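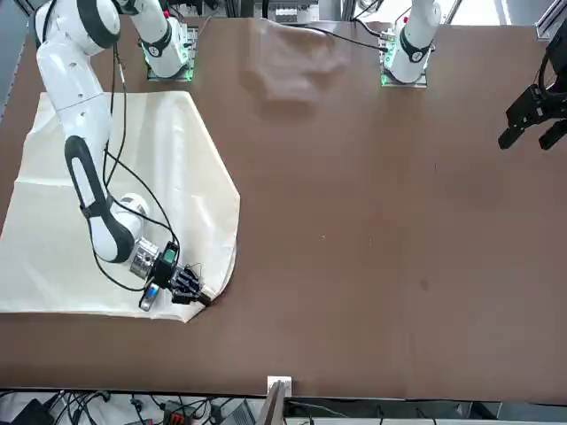
A cream cloth spread out on a brown tabletop.

Jasmina Zupan has been buying, washing and mending old household linen in Stustport for long enough that she can't walk past a washing line without slowing down. I know this because we walked past one on the way to get coffee and she stopped mid-sentence to look at somebody's pillowcases.

"Good hems," she said, and carried on with what she'd been telling me, which was how much she dislikes fabric softener.

I'd come to talk about sheets. I own four, two of which I like, and I've been meaning to learn how to look after them properly since my gran's old ones came to me in a bin bag (sorry, Gran). Jasmina winced at the bin bag. Plastic is bad for storing linen, she told me, and so is the airing cupboard if it's the sort with bare wooden slats, as the wood can leave brown lines along the folds.

"I had one lot from a house in Turcotte, lovely things, all hand-hemmed, and every single one had stripes across it like a deckchair. Some of it came out. You soak, you rinse, you soak again, you go and do something else with your life for a bit."
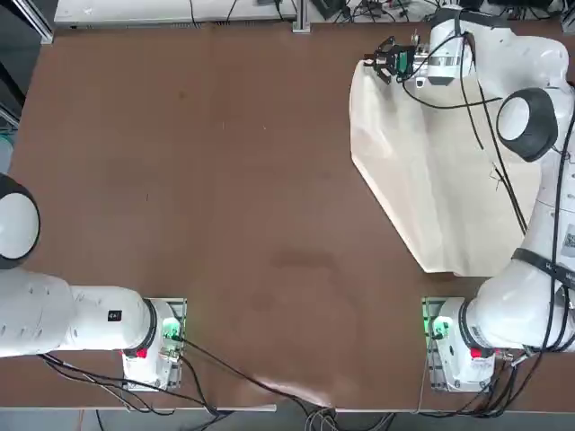

She's patient about soaking and impatient about nearly everything else. Bleach makes her cross. So do shops that call things linen when they mean "linen look". I asked how an ordinary person is meant to tell, and she said to read the label first, then crumple a corner in your fist and let go. Linen keeps the creases and looks sulky about it. Polyester mostly springs back.

Her first sale was at the Zollport market in January, and she says it was so cold that she wore two of the blankets she was supposed to be selling. She took 30 pounds all day and spent most of it on chips and the bus home. These days she keeps a ledger, a proper paper one, with every piece she's sold written down in pencil. The last entry when I visited was number 1030, a bolster case with a darned corner. Number 609 is the one she regrets! It was a tablecloth with somebody's initials worked in red, and she'd have kept it if the rent hadn't been due.

"I think about it when I'm laying the table. It's silly. I've got plenty of tablecloths."

We got on to ironing, and I confessed that I don't.

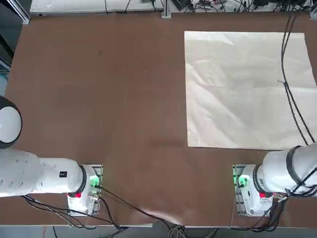
Murray Morin thinks that's perfectly fine, and that anybody who irons a fitted sheet needs a hobby. Jasmina laughed when I passed this on. She doesn't iron fitted sheets either, but she does pull them into shape while they're still damp, giving the edges a good tug, and she'll always iron a tablecloth on the wrong side first.

What about mending, though? I'm hopeless with a needle, and Gran's sheets have gone thin right down the middle. 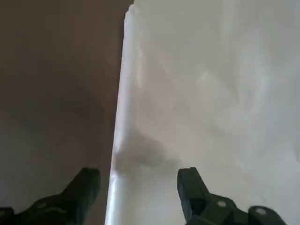 Can a sheet that's worn thin in the middle be saved? It can, if the sides are still strong: cut it in half lengthways, join the two outer edges with a flat seam, and hem the worn parts, which now hang down at the sides of the bed.

This is called sides to middle, and Jasmina learnt it from an aunt who did it to every sheet in the house whether it needed it or not. The seam runs down the centre and you do feel it for the first few nights. "Then you stop noticing, or you pick a side and stay on it."

She lent me a reel of cotton and made me promise to wash the sheets before cutting anything. I've done the first one. The seam wanders a bit towards the bottom, but my feet don't mind, and I'm starting the second as soon as I've found the good scissors.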